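Re: [shopfloor-list] Are we there yet with dishes and lunch containers?

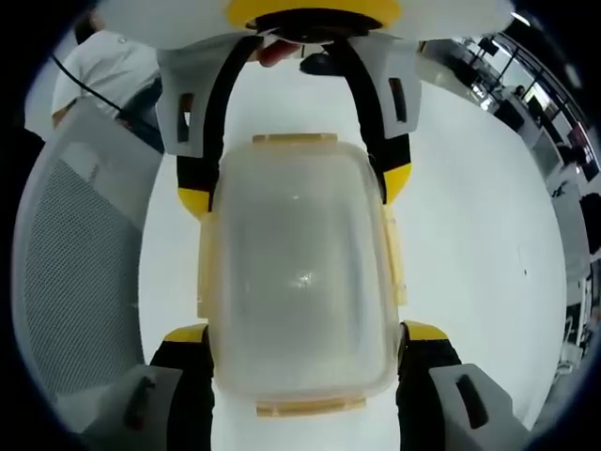 Guelph, Ontario – July 21, 2024

On the weekend digest a list member wrote:

> I've been following Vullex since February and I think the sceptics
> here are going to look silly. Their arm cleared 600 items off a
> sorting line with only 7 drops. If it can do that it can empty a
> dishwasher and put away the lunch things. My guess is 2 years before
> you can buy one for the house. Two fingers and a decent program are
> all you need. What chore is left that it can't learn?

Putting away a plastic food container, for a start. I'm glad somebody is excited, but I read the same Vullex write-up and came away with a different feeling.

Look at the one in the photo at the top. It's a cloudy plastic tub with rounded corners, held upright between two fingers with yellow pads up near the top corners. Fine. I'll grant that a gripper can hold a tub. Holding is the bit we've had for years. The plastic is see-through enough that light comes through in patches, and there's a bright glint on the face of it, and it's up against a plain white background. My own eyes are all right and I still lose these things on a white counter.

Then think about what the chore is. You find the tub. You find the lid that belongs to it, which in our house means going through a drawer of lids from three different sets. You tip out the puddle that collects in the rim. You press the lid down on all sides without the far corner popping up. Then it goes in a cupboard that was full already. A 7-in-600 drop rate on a sorting line, where every item shows up in the same place, says nothing to me about that drawer.

We had a Gunasel unit on trial at the shop over the winter, packing small parts into trays. It was good on the rigid trays. On the thin ones it squeezed too hard or let go early, and somebody ended up standing beside it most of the shift. The Ramberg people quoted us 400 hours of setup for the same job – and that was for one tray size.

I'm not against any of it. The Olteanu palletizer at our other building has been a real help and I'd fight anyone who tried to take it out. But it lifts the same box all day.

So to answer the question, I'd like to see one of these machines do a full rack of mixed plastics in a kitchen it hasn't been in before, lids on, with no cuts in the video. If anyone has a link to that, please post it and I'll watch the whole thing.

Please trim your quotes when you reply, the digest is getting long again.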